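Right, a little thread about learning to write letters again, as a few of you asked how it was going after I went on about it in January 🧵
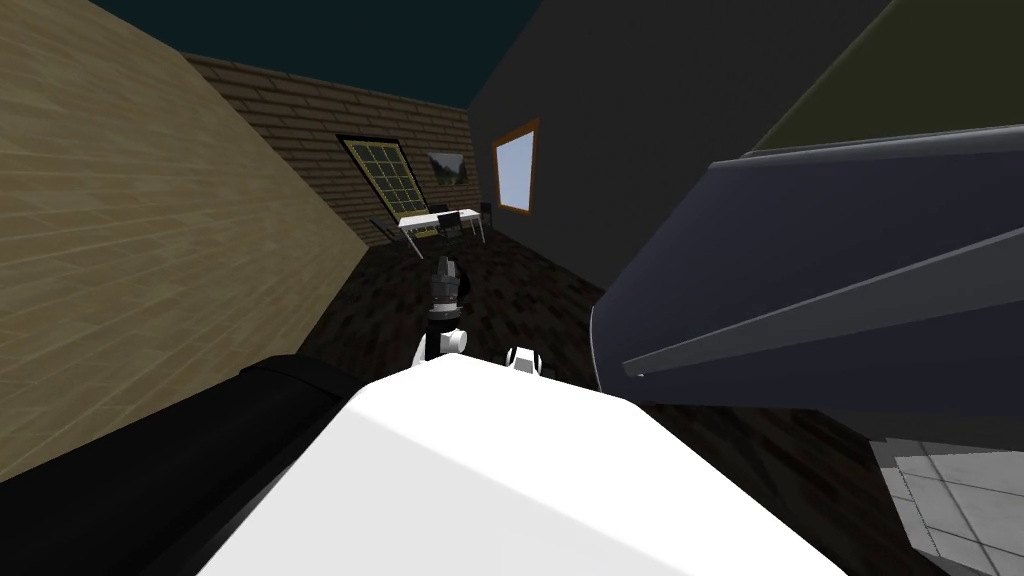
My old neighbour Ebbe Isaksson moved out to Saltimholm and doesn't do email, so it was letters or nothing. I thought I'd manage a page. I managed 4 lines and a question about the weather!

2/ The trick (for me anyway) was to stop saving up news. I used to wait until something big happened, and of course nothing big happens in Aasen, bless it. Now I just start with whatever I had for lunch and off we go.

3/ Ebbe writes back in pencil, both sides, and up the margins when he runs out of room. His last one was mostly on leeks, with a long bit on a ferry he missed years ago, and I read it twice with my tea going cold.

4/ Pens: I've tried all the fancy ones and keep going back to a cheap blue biro. Paper matters more, I find. Get a thick pad, the thin stuff shows through and then you can't use the back.

5/ I do one in the evening after supper, around 200 words, more if I'm cross about something. If anyone would like a letter, send me a message and I'll add you to the list 💌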